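Visit to the Brareo workshop, 7/20/18

We drove out to Brareo in the morning, nine of us from the evening class. The company has the ground floor of an old print works on the Guria road. Sign-in took a while and we all had to leave our bags at the desk.

The first stop was the teaching cell. An operator sits at a desk with a hand controller and steers the arm through a pick while the software records every joint position. Each recorded pick is called a demo. They want 100 demos for an object before they train on it, and on a good day one person gets through 68. Bad ones are thrown out the same evening.

Objects go into a metal bin in no particular order. Small items from a mixed box are used because they are awkward to grip and all need a different approach.

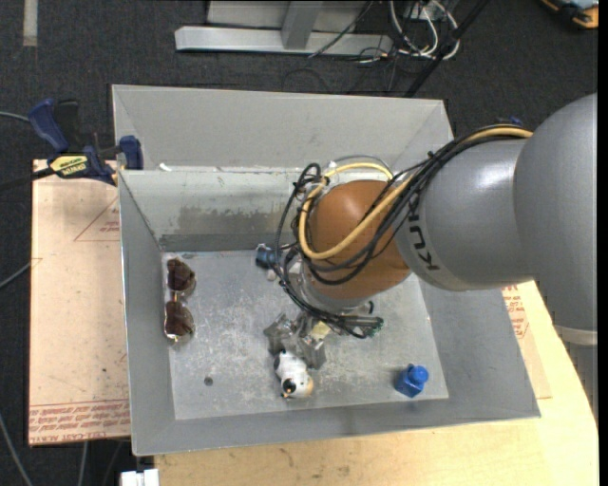

The KUKA arm over the bin, with the gripper just above the toy animal.

Two of us got a turn at the controller. It is slower than it looks. There is a short lag, and judging height from the screen is hard, so most of my time went on getting the fingers level with the object. The operators told us new people need a week before their demos are worth keeping.

After that we saw the Hundik station, where the arm is put in a free mode and pushed through the motion by hand. It was easier to learn but tiring on the shoulders. They use it mainly for wiping and insertion jobs.

Lunch was at the Mykhailiuk bakery across the street. The next group visit is in September and places go through the class list. Closed shoes are required.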